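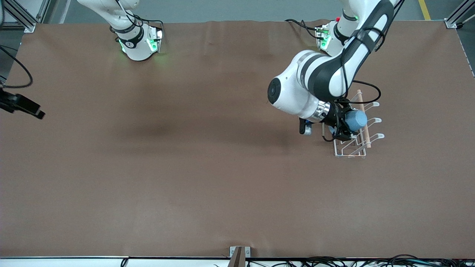
Matte brown top, some darker patches, a few specks and scuffs.

MATTE TABLES, THE LONG VERSION

Writing this fast, shop opens in an hour and the delivery for Brodevus is still sitting in the hallway. But the inbox is full of table questions again, same as every March, so let's get it all down in one place and then I can just send people the link.

Quick recap for new subscribers. Mavska sells used tables. Kitchen, dining, desk, work, the odd one with no obvious purpose. We clean them up, fix what wobbles, sell them on. Last year it was 272 of them out the door. Most of those had a matte top, and most of the mail we get is from people who have had a matte top for a month and are starting to worry about it.

Marks

The big one. "It had no marks when I bought it and now it has marks." Yes. Matte does that. A glossy top shows fingerprints and dust and every streak of the cloth, but you wipe and it's gone. A matte top hides the everyday stuff pretty well and then holds on to a few things. Greasy hands. The spot where someone's forearm goes every evening. The bottom of a pizza box.

First thing to do is figure out if the mark is on the top or in the top. Damp cloth, plain warm water, wring it out until it's almost dry. Wipe the whole surface, edge to edge, and let it dry. Go have lunch. If the patch has changed shape or gotten lighter, it's on the top and you'll win. If it's exactly the same patch, could be in the finish. Different job, see further down.

Please wipe the whole surface. Spot cleaning is how you get a clean circle in the middle of a table and then you write to me about the circle.

For grease: a drop of dish soap in a bowl of warm water. One drop. Two passes with the soapy cloth, one with plain water, dry with a towel. Repeat tomorrow if needed. Old grease wants a few rounds and there's no speeding it up that I know of.

Things not to use: anything with the word "shine" on it, furniture polish from a spray can, the rough green side of the sponge, those white eraser blocks. The eraser blocks especially. They work beautifully and what they are doing while they work is sanding. You end up with a polished spot on a matte table and it catches the light from across the room. I have done it to my own desk. It's still there, under the printer.

Polished spots

Speaking of. A matte finish gets shiny where it's rubbed. Mouse area on a desk, plate area on a dining table, the front edge where everybody leans. Can you bring it back? Depends what the finish is.

Oiled wood, easy. Light sanding along the grain, wipe off the dust, thin coat of oil, wipe off the extra. We use the Fiadzo hardwax in the shop, the plain one without color. Tin lasts forever if you keep the lid on tight (we don't always, hence the skin on the one by the sink).

Lacquered wood, harder. You can go over the full top very lightly with a fine pad and even it out. Light hand. Practice underneath first, on the bottom side, where it doesn't matter. If you go through the lacquer you'll know, it changes color all of a sudden and then you're refinishing the whole thing and your weekend is gone.

Laminate, no. Sorry. Put a placemat on it. Same for anything with a printed pattern. There isn't a layer to work with.

Don't know which one you have? Drop of water in a corner. Leave it five minutes. Oiled wood that's due for a coat will go a bit dark under the drop, lacquer and laminate won't do anything. Telling lacquer from laminate, look at the edge. If the pattern runs over the side and continues the way wood would, it's wood. If there's a strip stuck on, laminate or similar. And if you still can't tell, send us a picture of the edge, please the edge, people always send the top.

Sandpaper numbers

Got asked this four times last week so: for taking off an old finish we start at 60, and only on tops that are really far gone. That is agressive paper. Do not start there on a table you like. For smoothing before oil we go up in steps and stop before it gets too fine, the oil needs something to hold on to. Between coats we have a pad at 300 or so close to it that it makes no difference, whatever the hardware store has in that range is good. Skipping steps is the classic mistake. You can't see the scratches until the oil goes on, and then you see all of them.

Wear a mask. Open the window. Vacuum, then wipe, then vacuum again.

Oily rags! Every year I put this in and every year somebody tells me they didn't know. Rags with oil on them can heat up by themselves in a pile and catch fire. Lay them out flat outside to dry, or into a bucket of water with a lid. Not in the kitchen trash. Not balled up in the garage.

Scratches and specks

Small pale specks are mostly dried something. Paint, glue, plaster, food. Fingernail first. Then an old plastic card, held flat. Then the damp cloth again. Never a knife, I know it's right there in the drawer.

Fine scratches on a brown top, leave them. Really. Give it a year and there'll be so many that it reads as one even surface, and the table looks better for it. The in-between stage is the ugly one. If a single scratch is bugging you, a wax stick in a close color will calm it down. Buy one shade lighter than you think. Dark wax in a light scratch looks like a pen mark.

Dents in solid wood, you can steam those. Wet cloth over the dent, iron on low, touch it for a couple of seconds, look, repeat. Works on oiled wood. On lacquer it can leave a white cloud, so no.

White rings from mugs, a separate story, had that in the fall issue. Short version is to wait a few days before doing anything, plenty of them fade.

Where you put the thing

Sun from one side will change a wood top more than any amount of coffee. Turn the table around twice a year if the shape lets you. And move the stuff that's standing on it. The fruit bowl, the lamp, the pile of mail. Six months under a fruit bowl and there's a fruit bowl-shaped patch, and then you're stuck with always having the bowl in the same place.

Radiators. Leave a gap, a hand and a half at least. We had a lovely oak top come back with a split you could put a coin through and it had been pushed right up against the heat all winter. We got it closed, mostly, but it took ages and the buyer ate off a folding table in the meantime.

Wobble is nearly always the floor. Check by moving the table half a turn. If the wobble stays in the same corner of the room, it's the floor, felt pad, done. If it travels with the table it's a leg, tighten everything underneath before you go cutting anything. People love to cut a leg. Then they cut another leg.

Pads, cloths, mats

We tested a bunch this winter for under keyboards and under hot dishes. Cork is still the best for heat. Wool felt is nice but holds crumbs. Rubbery desk mats, careful, some of them leave a shadow on lacquer after a while, and it doesn't wipe off. If yours smells strongly when you unroll it I'd keep it off anything you care about.

For cloths we've been cutting up the Mumano ones, the flat weave, not the fluffy. Fluffy leaves lint on a matte top and on dark brown you'll see every bit of it. An old T-shirt is just as good to be fair. Cut off the seams and the print.

How often to oil

Twice in the first year, then once a year, then when it looks thirsty. A dining table with kids at it, more. A side table with a plant on it, basically never. Thin coats. Whatever you think is thin, thinner. The sticky tables that come back to us are all tables with too much oil left standing on them overnight. If yours is sticky now: warm room, dry cloth, rub hard, more dry cloths. If that doesn't do it, a tiny bit of fresh oil on a cloth to loosen the old, and wipe it all off right away. Sounds wrong, works fine.

Don't plan dinner on it the same day. You can use it gently the day after, nothing wet, nothing hot, no laptop with rubber feet parked on it for a week.

Housekeeping

Workshop hours change this month, Monday we're closed now, every other day same as before. Pickups by the side door please, the front step is being redone and it's a mess.

The waiting list for round tables is long. If you put your name on it last summer and already found one somewhere else, let us know so we can take you off.

We're also looking for legs. Only legs. If you have a set of four from a table that died, any height, we'll give you store credit or a can of oil. Bring the bolts if you still have them, in a bag, taped to one of the legs so they don't wander.

Next issue is drawers that stick. Send your drawer questions before the end of the month and say what kind of runner it has, wood on wood or metal, otherwise I just have to write back and ask. Van's here, got to go.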